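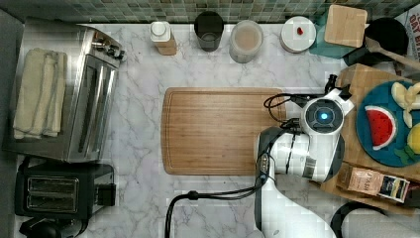 Wind Damage in Dolden

High winds moved through Dolden late Saturday and took down trees and power lines on the east side of town. Gusts reached up to 40 miles an hour at the grain elevator before the gauge there quit. The power company said 2,000 homes lost electricity, and half of them had it back by midnight. The rest were reconnected in stages the next day.

Caron Road was closed at the creek bridge for 4 hours while crews cut up a fallen cottonwood. Two parked cars on Mill Street were damaged. No injuries were reported.

Odette Gilbert of the town office asks residents to stack branches at the curb, cut ends facing the street. Pickup starts on the east side and moves west. Building lumber and roofing will not be taken with the branches and should go to the transfer station, where the fee is waived through the end of August. Report hanging limbs near wires to the power company, not the town.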